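Ticket: Dorkar laptop slows to a crawl on battery after firmware update
Status: Open, waiting on Clegg support
Opened November 7, 2025

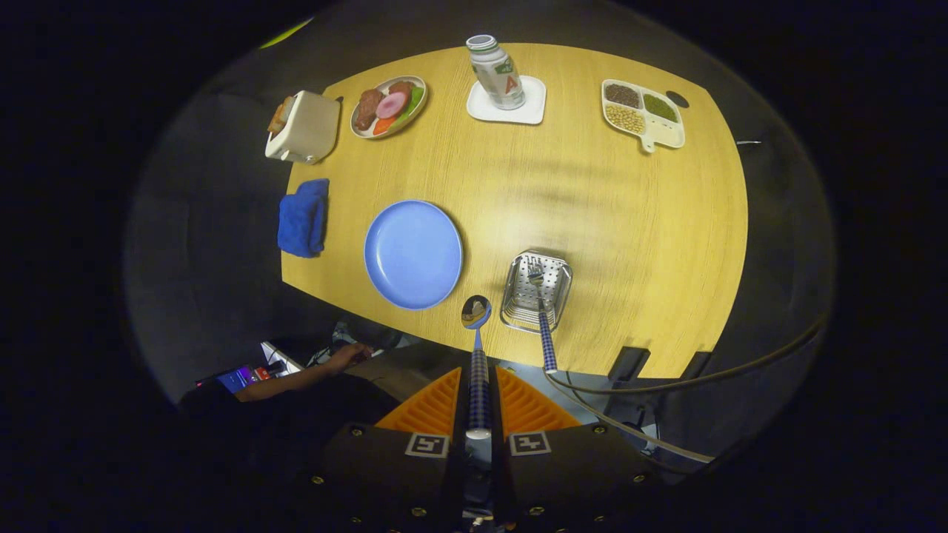 Hi there, and thanks so much for taking this on! I've had my Dorkar since October and I've loved it, but ever since the Vellov firmware update the processor drops to 600 MHz the moment I unplug the charger (it used to sit happily at 2000 or above). Even typing an email lags, which makes me a little sad after how quick it was.

What I've tried so far:
Set the power plan to Best Performance. No change.
Reset the BIOS to defaults, then shut down and held the power button. It was fine for 9 minutes and then dropped again.
Ran the Patinholm stress test on the charger. Full speed the whole way through, peaking at 83 degrees, so I don't think it's heat.

Update: your colleague on chat kindly suggested rolling the firmware back. I'd love to, but the installer says the older version is blocked and closes itself. Is there a way around that, or should I wait for the next release? I've attached both logs and I'm happy to run anything else you need, just tell me which buttons to press.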